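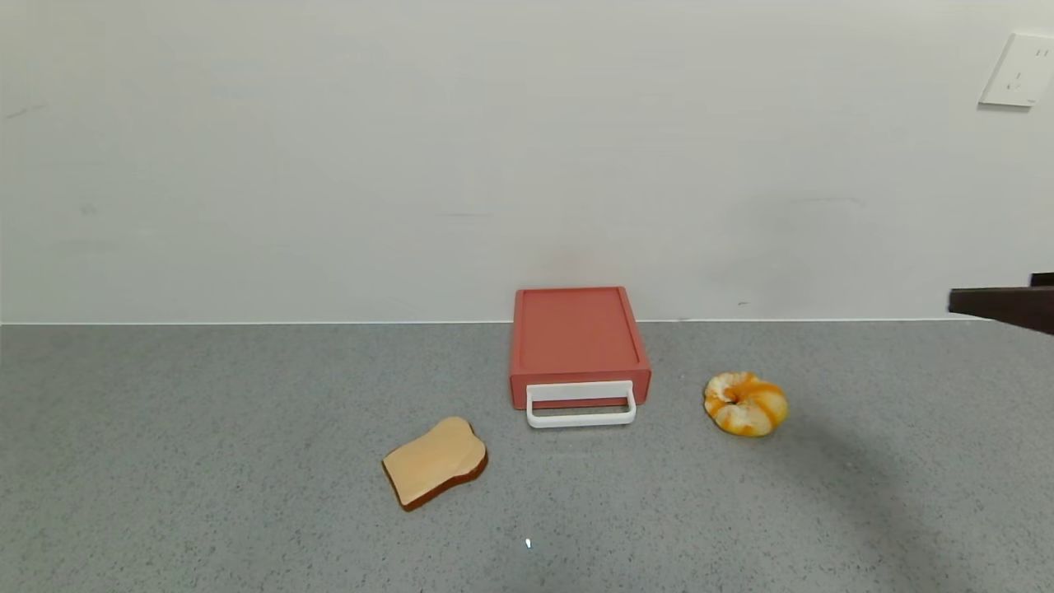
Slide 1: toy oven on the counter

Right, hello everyone, thanks for coming back from lunch! I'm Maya Mansour and I'm going to talk about breakfast, or more to the point, how we got 48 kids at Kokbridge Primary to eat some before the bell.

(Pause, let the latecomers sit.)

When we started the breakfast club I thought it'd be a matter of cooking enough toast. Wrong! Mums and dads were dropping off at ten past eight, the bell goes at half past, and half the kids were still in the queue with their bags on. So we moved the whole thing outside under the shade sails, put the fruit at the front of the line, and let the Year 6s do the pouring.

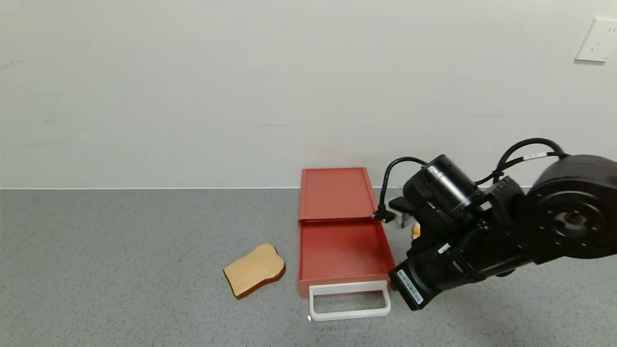

Money next, and I'll be quick. We ran the first term on $300 and a lot of donated milk. Odair Caldeira from the bakery in Revness gave us his day-old loaves, which was a huge help (wave at Odair if he's made it, he said he'd try).

Click to the attendance chart. August was our best month, 57 kids on the coldest morning, and we ran out of Milo. Tell the Milo story if there's time, skip it if I'm past the 10 minute mark.

Then questions. Someone will ask about allergies, so the blue folder's under the lectern.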